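Erow Parallel Gripper Kit, Second Review
Equipment Evaluation Report – Tabletop Manipulation
Issued 21/01/2019

Summary

The Erow is a parallel gripper kit sold by Grotetti for use on light tabletop robot arms. Our office was asked to review it after a grip-force fault was reported at the Pálfi teaching laboratory in June. The fault was reproduced during our evaluation. We find the kit well made and easy to mount, but we cannot recommend it for unattended use with its present firmware. The reasons are set out in the sections that follow.

What was reviewed

The review covers the fingers, the drive unit, the wrist camera bracket and the Erari control software supplied with the kit. The arms themselves are outside its scope. So is the choice of task, although the task matters to the findings. The Pálfi laboratory uses toy kitchenware and toy food for its pick-and-place exercises, and we kept to the same kind of material so that our results could be compared with the original report.

Toy kitchenware is a reasonable test for a gripper of this class. The pieces are light, many of them are glossy, and rounded shapes offer very little surface to a pair of flat fingers. A gripper that closes too hard will push such pieces away or mark them. One that closes too softly will let them go in transit.

The fault

The Erow is meant to hold a set force once contact is made. In the reported fault, the drive unit loses its contact reading while the fingers are closed and treats the grip as empty. It then opens to the home position without any command from the operator. Whatever is being carried falls at that point. The control software records the event as a completed release, and the next motion in the program begins on schedule.

The second part of this behavior concerns us more than the first. A dropped toy is a small matter. An arm that continues its program after an unplanned release may sweep through an object on the table, or through the space where an operator has reached in to pick the object up.

We ran 1,447 grip cycles over the evaluation period. The fault occurred in 8 of them. Six of the eight took place with the fingers nearly closed on a thin part, such as a handle or a rim, and the other two on rounded pieces.

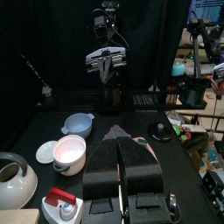
Can the fault be prevented by raising the grip force?

Raising the force setting reduces how often the fault appears but does not remove it. At the highest setting we still recorded one unplanned release, and two of the softer test pieces were left with permanent marks. The supplier's written advice to increase the force should be treated as a temporary measure only.

Installation and daily use

Mounting the kit is simple. The adapter plate lined up with our arms without modification, and the printed instructions were complete except for the torque value of the finger screws, which had to be requested from Grotetti. A reply was received within one working day.

The Erari software is clear in layout and starts quickly. Force, speed and opening width are set on a single page. Our main objection is to the event log. Planned and unplanned releases are written with the same code and the same color, so an operator reading back through a session has no means of telling them apart. We found our own cases by comparing the log against the program steps by hand, a slow process that a working laboratory should not be expected to repeat.

Cable routing deserves attention as well. The kit's sensor lead is short, and at full wrist rotation it comes under tension. Two of the eight faults occurred at or near that position. We replaced the lead with a longer one and did not see the fault again in that part of the range, though the number of

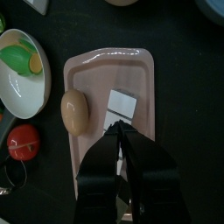
cases is too small to support a firm conclusion. Laboratories that already own the kit are advised to check the lead for strain at both ends of wrist travel – and to do so with the drive unit powered down.

The emergency stop worked as intended on every test. It cuts motion at once and holds the fingers in their last position. Staff should be aware that the fingers remain closed after a stop and must be opened from the software or with the manual release screw. The screw sits beneath the drive cover and cannot be reached without a hex key, so a key should be kept at the workstation.

Two-arm workstations

Where two arms share one table, the fault carries a further risk. An object released by one arm may come to rest in the working area of the other. The second arm has no information about the drop and will carry on with its own program. We recommend that both arms be wired to a common stop circuit, and that any release not called for by the program halt both of them. The Erari software does not offer this as a setting at present. We were able to add it through the external input on the drive unit in 7 lines of script, and the script is available from this office on request.

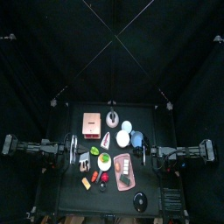

Recommendations

1. The kit may be used under direct supervision, with one operator at the stop control throughout the session.

2. Unattended operation should be suspended until firmware is supplied that halts the program after an unplanned release.

3. Operators must not reach onto the table to recover a dropped object until the arms have been stopped.

4. Every unplanned release should be entered in the laboratory's incident record, including those in which nothing was damaged.

Rating

Mechanical quality: good. Documentation: acceptable. Software: poor in its present form. Overall: conditional approval, to be reviewed when corrected firmware has been received and tested.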